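Branine council adopts new rules for shared kitchens in heritage halls

28 April 2025

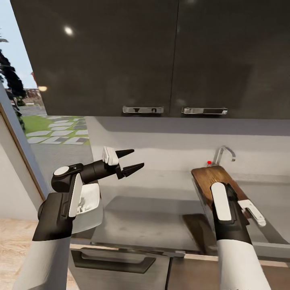

Leilani Whitlock told the meeting that hall users had waited long enough for a clear set of rules, and that the old booking form had left too much to the goodwill of whoever held the key. She asked that the new conditions be sent to every hirer before the winter season opens.

Branine Council has adopted a single set of conditions for the use of kitchens in its six community halls. The policy replaces separate arrangements that had grown up at each hall and in some cases differed on basic matters such as the storage of food, the length of a booking and the return of bonds. It applies to all new bookings from the date of adoption. Bookings already confirmed will be honoured on their original terms.

The review began in November, after a number of hirers wrote to the council about charges for cleaning. Staff received 139 submissions during the consultation period, most of them from sporting clubs, cultural associations and small food businesses that use the halls to prepare goods for market. The report on the submissions was prepared by Selim Akgül and tabled with the draft policy.

Under the new conditions, a kitchen may be booked separately from the hall in which it stands. Until now, a hirer who wished to use only the kitchen at the Stunberg or Relen halls was required to pay for the main room as well. The separate rate will be set each year with the council's other fees and charges. Registered community groups will continue to receive the reduced rate that has applied since 2023.

Regular hirers may leave dry goods in a labelled cupboard between bookings, provided that the goods are sealed and the name of the group is shown on the label. Perishable food must be removed at the end of each booking. Refrigerators will be emptied on the first working day of each month, and anything left in them will be thrown away without notice.

The policy also settles a long-running question about the Ccori hall, the oldest in the council's care. The building dates from 1845 and is protected under the local heritage overlay. Its kitchen is a later addition and may be altered, but any work that touches the original stone walls must first be approved by the heritage adviser. Hirers are asked not to fix hooks, shelves or notices to those walls at any time.

Several submissions asked the council to allow portable gas burners in the kitchens. The request was not adopted. Portable burners may still be used outdoors on the paved areas at Relen and Ccori, with the written consent of the bookings office. Electric appliances brought in by hirers must carry a current test tag.

Raymonde Grewal spoke in favour of the policy but questioned the size of the bond, which she said would be difficult for newly formed groups to find in advance. The meeting agreed that a group in its first year may apply to pay the bond in two parts, the second falling due after its third booking. An amendment moved by Darcy Boychuk, which would have removed the bond altogether for groups based in the district, was lost.

Cleaning charges will now be applied only where a kitchen has been inspected and found to be below the standard set out in the conditions. The hirer will be told of the finding in writing and will have 14 days to respond before any amount is taken from the bond. Disputes that cannot be settled by the bookings office will be referred to the manager of community facilities.

Zachary Charbonneau asked whether market traders would be given the same access as clubs on the busiest mornings. In reply, the meeting was informed that no hirer may hold more than two early bookings in any one week, and that unclaimed times will be released to the public calendar seven days ahead.

Printed copies of the conditions are available at the council office and at the Branine library. Hirers with a standing booking will receive a copy by post and must return the signed acknowledgement before their next use of a kitchen. Enquiries about bookings, bonds and reduced rates should be directed to the bookings office during business hours.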